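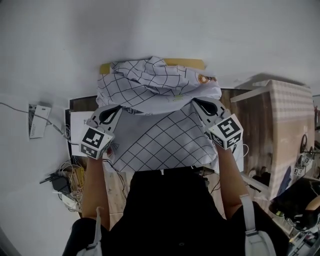 When can I come and see the folding demonstration?
Any afternoon in March between 3 and 6, at our workshop in Brotgate, and you don't need to book.

That's the short version of our news! The longer version is that Uvura is opening its doors for the first time, and I've been allowed to write the announcement myself (be kind). We're a small outfit that teaches machines to handle cloth, and for a month we'd like our neighbours in Rirneck to come in, have a nose about and ask us anything they like.

You'll see the everyday work going on, with one of us at the table handling clothes through a pair of hand-held grippers while every movement is recorded. We have 3056 recordings so far and we want plenty more. Each one goes to Santoro, our partner on the project, who use them to train the robot arms that will one day do the job on their own. The arms live over at Santoro's place, so what you'll meet in Brotgate is the human half of it all. 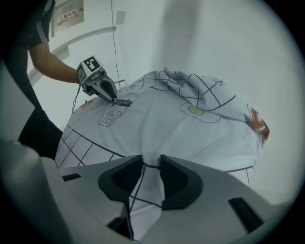

I get asked about laundry more than anything else, usually by people hoping I'll take theirs home with me. Cloth is awkward stuff for a machine, as it never lands the same way twice, and you feel that the moment you try picking up a sleeve with plastic jaws. A shirt like our light grey one with the dark grid all over it can be sitting in a rounded heap, creases everywhere, and you've got one gripper pinching a fold by the little printed label and the other holding a narrow strip of fabric, and you still have to decide where to go next. Have a go yourself, please do! Almost 40 friends and relations have tried it already, and my own best attempt at a neat fold took 22 tries.

There's room for small groups, tea is free, and school parties are welcome if you ring the workshop first so we can put more chairs out. Entry is free too.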